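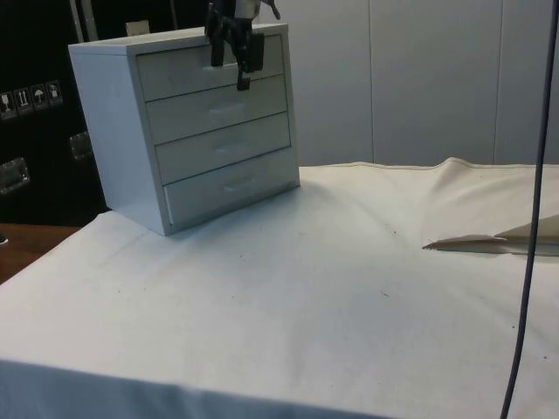
**Gancombe parts store puts off decision on second robot arm**

The Lockwood repair centre in Gancombe will wait until May before it decides whether to buy a second robot arm for its small parts room. The centre already leases one arm from the supplier Ritard, and the work with drawers and metal boxes is still at the trial stage.

Muthoni Kirui, who prepares the equipment budget, told staff this week that the price of the arm is only one part of the cost. The gripper, the spare fingers, the cables and the yearly service must be counted also. Under the present offer, a spare set of fingers costs $508 and a service visit costs $3,859, with travel charged separately.

"We planned for the machine, and we did not plan enough for what comes with it," she said.

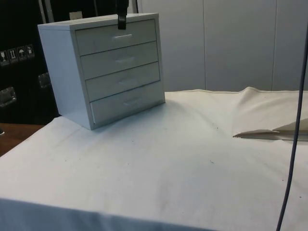 ### EQUIPMENT AND BUDGET

The centre keeps its small parts in 136 drawer units, and most of them are of the same simple type. Before any purchase, Ms Kirui wants to know if one gripper can serve all of them — a second type of gripper would need its own line in the budget.

Salamatu Shehu, the workshop supervisor, has asked for a longer lease instead. In her view, another six months would give the staff time to learn the Fodo planning software, for which the centre has paid already. She also wants the new tables to be ordered first, so that the arm does not have to be moved twice.
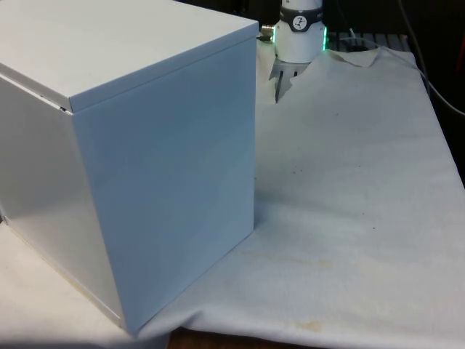
Metal boxes are a separate question. The centre has over 98 of them in storage, in several sizes, and Ms Shehu would like the supplier to quote for drawers and boxes on different pages. The first quote put everything together, and it was difficult to compare with the lease.

Ritard has been asked to send a new quote before the end of the month. If the purchase is approved, delivery would take nine weeks, and the present lease would continue until the second arm is installed.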